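Vonotberg opens table refurbishment service in Heywood

For immediate release

Vonotberg, the workroom furniture supplier, has opened a refurbishment service for packing and sorting tables at its Heywood depot. The service takes in worn tables from shops, stockrooms, colleges and small warehouses, puts a new top on the existing legs and returns them ready for use.

The work is based on the Selum top, a plain cream-white surface that Vonotberg has supplied with its own new tables for several years. It can now be ordered for tables of other makes, provided the underframe is straight and the legs can still be levelled.

Customers can send in a single table or a whole room's worth. Each one is checked on arrival and the customer is told in writing what it needs before any work begins. If a frame is too bent or rusted to be worth keeping, Vonotberg will say so and will return it or send it for scrap, whichever the customer prefers. There is no charge for the check.

A standard job takes 14 working days from the day the table reaches Heywood. The price for a standard size is £87, which covers the new top, edging, fixings and a fresh set of feet. Collection and delivery are charged separately and depend on distance. Larger tables are made up from two pieces, joined across the width, and are priced on request.

The first large order came from Cluvness, a mail-order firm dealing in household goods, where tables are used all day for sorting, folding and boxing. Over the winter 17 of its tables were refitted, in small batches so that the packing room could stay open. The last of them went back in January.

Cluvness had been thinking of replacing the lot. The old tops were dark and scratched, and small items such as labels and screws were hard to pick out against them. The frames were sound. Refitting also meant that the room layout could stay as it was, as the tables went back at the same height and length as before.
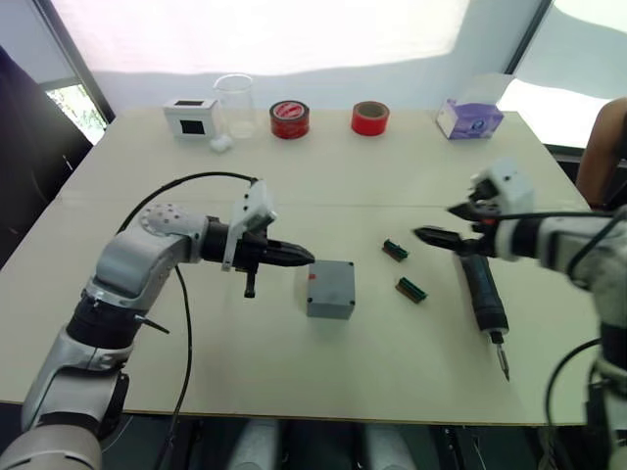 A packer at Cluvness told Vonotberg that the pale surface had been the part of the plan most people argued against, on the grounds that it would look dirty by dinner time. It does show marks, the packer said, but they come off with a damp cloth, and it is easier to spot a stray label before it ends up under the wrong parcel. The same packer would have liked a deeper lip along the back to stop tape rolls going over.

Vonotberg has taken up the point about the lip. A raised back edge can now be ordered with any Selum top and can be fitted to tables that have already been done, though these will need to come back to Heywood for it.

The depot has been altered to make room for the service. Stored chairs have moved to the upper floor and the ground floor is now split between incoming tables, the cutting area and a space where finished tables stand overnight before they are wrapped. The loading door is on the side road – drivers should not use the front entrance, where there is a step.

Vonotberg has 2,244 Selum tops in stock in standard sizes. Tops for odd sizes are cut to order and may add a few days to the job. Rounded corners are available on all sizes and are advised where tables stand next to a walkway.

Customers are asked to clear drawers and shelves and to take off any clamps, lamps or cable trays before collection. Screw holes left by these will not be carried over to the new top unless this is asked for on the order form. Tables should be marked underneath if they need to go back to a particular spot in the room.

Care of the new surface is simple. It should be wiped with warm water and a little washing-up liquid, then dried. Scouring pads and strong solvents will dull it. Knives should be used on a cutting mat, and hot pans or glue guns should be set down on a stand. Tape residue can be lifted with a plastic scraper.

The service is open to trade customers and to schools, colleges and charities. Private customers may bring in one table at a time by arrangement.

Order forms, a list of standard sizes and samples of the Selum surface are available from the Vonotberg depot in Heywood.

Ends

Issued by the Vonotberg press office, Heywood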